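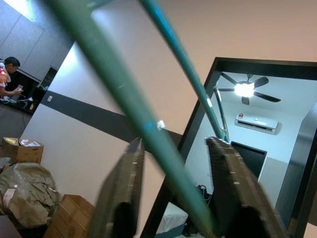
Laundry, Closets & Storage > Clothes care

Thread: Fleece hoodies on plastic hangers, or fold them?

ataberk_b
Joined: September
Posts: 8

We are moving all the winter clothes into the bedroom wardrobe and I need to settle how to store the hoodies. It's a dark gray wardrobe, a Todden, with one rail and two shelves. The shelves are deep but there isn't much height between them. Right now everything gets piled in a mint green basket with a lattice rim and people dig through it until they find what they want.

I have a bag of light blue plastic hangers, the kind with the round ears at the top like a cartoon mouse. They came with the apartment. They seem fine for T-shirts. My question is whether they can take a thick fleece hoodie without bending, and whether the hoodie ends up with bumps in the shoulders. My brother says fold everything and sell the hangers.

Marcelino Tavares
Posts: 3,519

Fold them. Fleece stretches when it hangs, and the hood pulls the neck backward so the whole thing sits crooked. I fold mine in thirds with the sleeves in, then roll from the bottom and stand them up in a drawer. If you only have shelves, use a box on the shelf and stand the rolls in that.

lesia.harasym

I don't agree with that. A cheap sweatshirt might stretch, but a decent fleece hoodie weighs less than a winter coat and everybody hangs coats. I've had hoodies on hangers for years and they look the same as the ones I fold. What does matter is the width. If the hanger is narrower than the shoulders, the end pokes into the sleeve and you get the bump.

How wide are the mouse ones? Some of those are kids' size.

ataberk_b

Haven't measured them, I'll do it tonight. The bottom bar is long and straight, so I was also thinking of folding the hoodie over the bar like you would with pants. No shoulders involved at all.

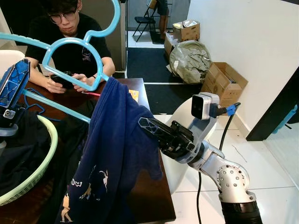

The navy one is what I keep using as the test, the one with the white and tan print on the lower part. It's soft and fleecy and it slides. With a T-shirt over the bar you get enough grip, but with this you have to get the weight even on both sides or it ends up on the floor. It also takes up a lot of depth when it's doubled. If I do the other seven the same way I think the rail is full and the shirts have nowhere to go.

C. Gökçe

Over the bar works if you do the diagonal fold. Lay the hoodie face down and fold it in half the long way so the sleeves are on top of each other. Put the hanger on top with the hook at the armpit. Bring the body over one side and the sleeves over the other and tuck both under the bar. It locks itself and it won't slide. I do this with sweaters mostly but a hoodie is the same shape.

Marcelino Tavares

That fold is good for thin sweaters. With a thick hoodie you get a lump as wide as three shirts. He already said the rail is short on space.

C. Gökçe

He said the shelves are short on height too. It has to go somewhere.

Wenceslao F.

Two things from me.

1. Wrap a rubber band around each end of the bar, or stick on a strip of felt. Stops the sliding. I used the Grorska felt strips, they peel off after a year or so but they're cheap.

2. Check what the hook is like where it meets the rest of the hanger. On molded plastic that's the part that goes first. Flex it by hand before you put anything heavy on it. If it turns white, throw it out.

I'd keep the ear hangers for T-shirts and buy a few wide wooden ones for the hoodies you wear most. The rest can be folded.

lesia.harasym

Agree with Wenceslao on splitting them up. Also, does the bedroom have any airflow? Fleece packed tight in a closed wardrobe gets a stale smell by spring, especially if it went in a bit damp.

ataberk_b

There's a ceiling fan and an AC unit in there so air is not a problem. The wardrobe doors stay open half the day anyway.

I measured. The hangers are narrower than the shoulders on every hoodie except one, so that rules out hanging them the normal way. Tried the diagonal fold on the navy one and it does hold, but Marcelino is right about the lump.

Plan for now: two hoodies on wooden hangers, the rest rolled in a box on the lower shelf. T-shirts get the mouse ears.

Marcelino Tavares

Sounds fine. Put the box in with the long side facing out so you can see all of them.

lesia.harasym

And put the basket in a different room or it will be full again by the weekend.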